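Saucepans with glass lids: everyday care

A good nonstick saucepan will last for years if you treat the coating and the lid as two separate jobs. Most of the trouble we hear about from readers starts with the lid.

Lift the lid by the knob and tilt the far edge up first, so the steam goes away from you. Set it down flat, knob up, on a clear part of the table. Don't balance it on the rim of the pan. Keep a hand on the long handle while you do this, as a small pan slides easily when it has nothing in it.

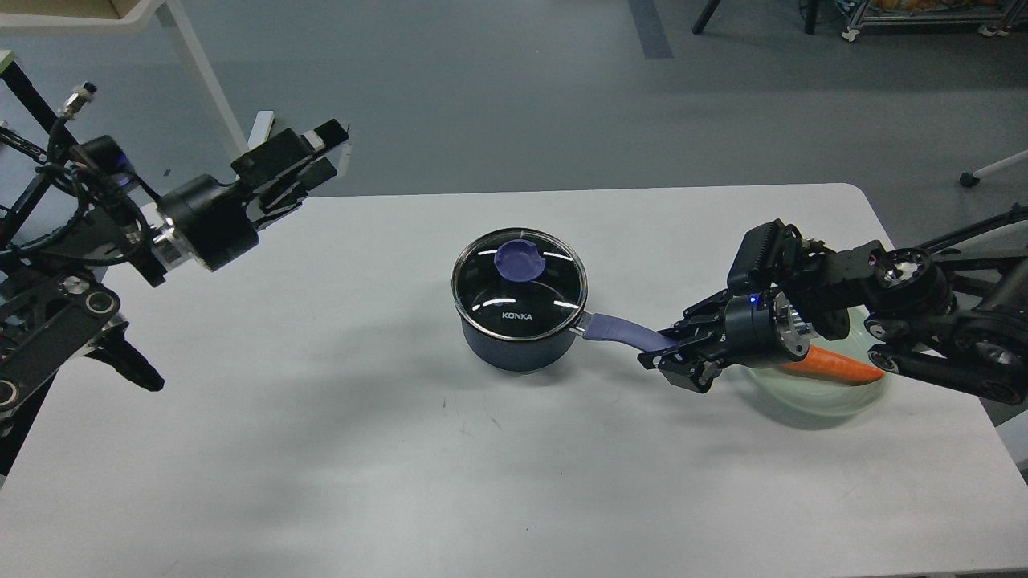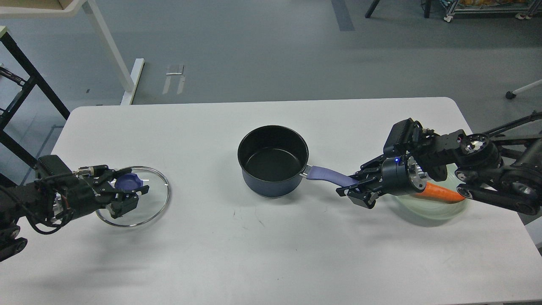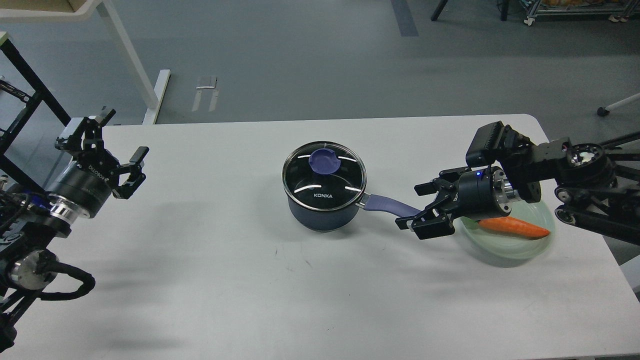

Navy saucepan with glass lid, carrot on a plate.

Check the knob once a month. If it turns in your fingers, tighten the screw on the underside of the lid by hand, then give it a quarter turn with a screwdriver. Stop there. Too much force can crack the glass. The same goes for the screw where the handle meets the metal bracket.

Let the pan cool before washing. Cold water on a hot pan can warp the base, and then it rocks on a flat burner. Use a soft sponge and dish soap. For stuck-on carrots or rice, fill with warm water, leave it for an hour and wipe.

Wash under the metal rim of the lid with an old toothbrush. Dry it standing up in a rack.

Store the lid upside down on the pan with a dish towel between them. We bought our spare knobs from Plesier, pack of 7, and have used two.

Next page: Keeping root vegetables crisp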